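Mullness Home & Laundry Board > Fabric Care > Old linens

Thread: Soaking vintage tea towels, am I ruining them?

marjatta_t
Joined January 2022
Hello all, first post, so please be gentle! My aunt left me a big stack of cotton tea towels from the Hyvönen mill, most of them from when she was first married, and they've gone yellow along the folds from sitting in a cupboard. I've been soaking them overnight in warm water with oxygen powder and then hanging them outside. They come up lovely, but a friend at choir told me I'm eating away the fibers and that I should stop right now. Now I'm nervous to touch the rest. I have 13 left to do and I'd love to use them, not just look at them.
– Marjatta Tikkanen

pegline
Welcome, Marjatta! Your friend isn't all wrong, but I wouldn't panic. Cotton is tough stuff. What hurts it is chlorine bleach and very long soaks in strong solution. I do 2 hours, tops, then rinse until the water feels like plain water again, and then I rinse one more time for my grandmother's sake.

ToivoS
I'm going to disagree a little with pegline, in a friendly way. Two hours does nothing for real fold yellowing, at least not on the things I inherited. I go overnight with half the powder the box says and cool water.
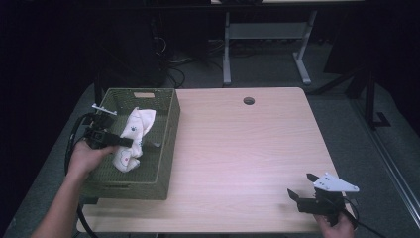
My own rule is to look at the print before I look at the stain. White cotton with a woven stripe will put up with nearly anything, but a printed pattern is a different animal, and some of the old ones were never very fast to begin with. Take a white cloth with small blue dots like mine in the green basket: with a pattern like that I'd dab one dot with a wet cotton swab and a bit of the powder first, wait 10 minutes, and see if any blue lifts off. If the swab stays clean, in it goes. If not, plain soap and patience. Anyway, Marjatta, the Hyvönen ones I've had were all good cotton and I never lost one to soaking.
– Toivo Suominen

pegline
Half strength overnight, I can live with that. But I've had a hem fall apart in my hands after a night in the tub, so you won't talk me all the way around, Toivo!

grimeck_gal
Has anyone tried Pravunis soap flakes? I grate in a spoonful and simmer whites on the stove, like my mother did. Smells wonderful.

ToivoS
Simmering is fine for plain whites, but please, not for anything printed.

marjatta_t
Thank you all so much, you've been so kind. I did the swab test on a red-bordered one and it bled pink right away, so that one is getting plain soap. The rest I'll try at half strength, and I'll start with the one that already has a hole in it.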